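Prallora Community Film Club
Progress report to the Ulanitz Fund, November 2021

The club reopened in June after the long closure. We have held five screenings since then, and 57 people have paid for a season card. The grant has covered film licenses, rent at the Prendska hall and the first part of the new sound system. Spending to date is $1,633, all of it within the agreed budget lines.

Sound was the main complaint in last year's survey. Two speakers have been replaced and the third is on order - the supplier now says it will ship after the holidays.
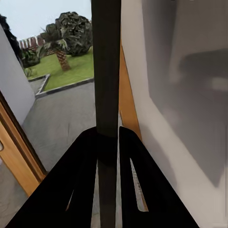

Lo wrote in after the last screening that the dialogue was finally clear from the back row, but that the start time is still too late for anyone catching the bus. We have moved weekday shows up by half an hour and will see if attendance changes.

The school matinees are behind schedule. We planned three and have held one. The other two are booked, subject to the school's rules on visitors.

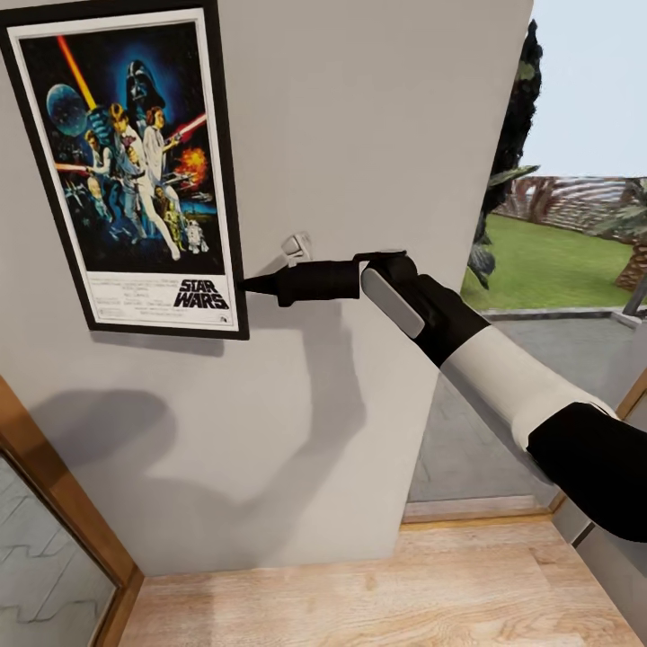 Framed Star Wars poster on a light gray wall.

Still to do before the final report: member survey, speaker invoice, license renewal.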